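Subject: Re: [toy-library] One basket, or sorted bins? (was: the February clear-out)

I've read the proposal twice now and I still don't see what the sorting is supposed to buy us. My answers are under Vilhjálmur's points. I've trimmed his message, the whole thing is in the archive if you missed it.

Vilhjálmur Laxdal wrote:

> The mixed baskets have had their day. When a family borrows one they get
> a bit of everything and not enough of anything. I'd like us to move
> Gondcombe over to sorted bins before the end of February: balls in one,
> building pieces in another, pretend food in a third, and so on.

"Not enough of anything" for whom? A two-year-old with one toy hamburger is not short of hamburgers. I have had mixed baskets on loan at my house on and off for years and the complaint I hear from the floor is never that there should be more of the same thing. The kids dig. They pull out a ball, then a block, then some cloth, and the digging is half of what they're there for. If you give them a bin of building pieces they have to want building pieces.

I'm not saying sorted never works. Nitach runs sorted and people seem happy with it. But Nitach has a back room with shelves on three sides and we have a cupboard.

> The catalog lists 1267 items. At the last check we could put our hands
> on most of them, but it took two evenings. With sorted bins a check
> could be done in one.

Could be. Has anyone tried it? I would like to see one shelf done both ways with a clock running before we rearrange the lot. The slow part last time was arguing over what counts as an item. Is a yellow ball stuck to a yellow plastic thing one item or two? Sorting doesn't settle that. You'd still be standing there holding it, only now you'd also have to decide which bin it goes in.

And where do the spiky balls go? Are they balls, or are they "feel" toys with the waffle cloth? I asked this at the last meeting and got three answers.

> Juka has offered us lidded plastic bins at a discount if we take 50.
> They stack, and the lids keep the dust out.

They stack when they're empty and new. We had lidded bins before, some of you will remember, and the lids were off and behind the radiator inside a season. I'd also want to know what 50 bins look like in our cupboard, since I measured it on Wednesday and I can't make them fit unless we give up the coat hooks.

My other trouble with a lid is that you can't see in. With the wire baskets you can look through the side and spot the thing you're after, or at least see that it's in there somewhere. They also don't hold crumbs. You carry one outside, give it a shake, and most of what shouldn't be there falls through. (Not the big stuff. You still have to reach in for the squashed cans and the water bottles.)

> The drop-in boxes should be taken out of the baskets scheme altogether
> and lent separately, because they take up room and parents don't know
> what they're for.

This one I half agree with. The wooden boxes with the colored tops, the ones that go up like steps, shouldn't ride around inside anything. They should stand next to the basket on the table. But lent separately? Then you've got boxes with a hole in the top and nothing to put in them. The whole use of them is that there's a heap of odd stuff right alongside and you find out what goes down the hole and what doesn't. A soft rubber toy will, if you get it over the opening. The football is another story, depending on the football. My nephew spent most of an afternoon at it and went back to the basket every time for something sillier.

As for parents not knowing what they're for, I've never had to explain it to a child.

> If we do nothing we'll be having this same conversation in a year.

Probably. We had it last year too, and the year before that it was about labels. I don't take that as an argument either way.

So what would I do? Keep the baskets. Go through each one once, properly, on a table with decent light, and take out the trash, the broken bits and anything small enough to worry about. Wash the cloths, which I suspect don't get washed between loans whatever the sheet says. Put one set of step boxes with every basket that goes to an under-fours family. That's an evening's work for a few of us and it doesn't cost the price of 50 bins.

If people still want sorted after that, try it with the pretend food only. It's the one group where I can see a child wanting the rest of the set, and it's the one Min keeps asking for at the desk anyway. Run it until the summer and look at the loan sheet. If it goes out more than the mixed ones I'll say so on this list and carry the bins in myself.

I put a basket and one of the box sets out together on the green table, which is how I think they ought to go to families, minus the can and the bottle.
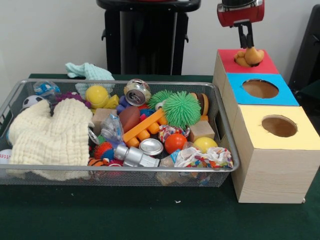

Min wrote back that she'd go along with keeping the mixed baskets, but only if the cloths came out and were lent in a bag of their own, and that she wanted the pretend food trial started before anyone signed anything with Juka.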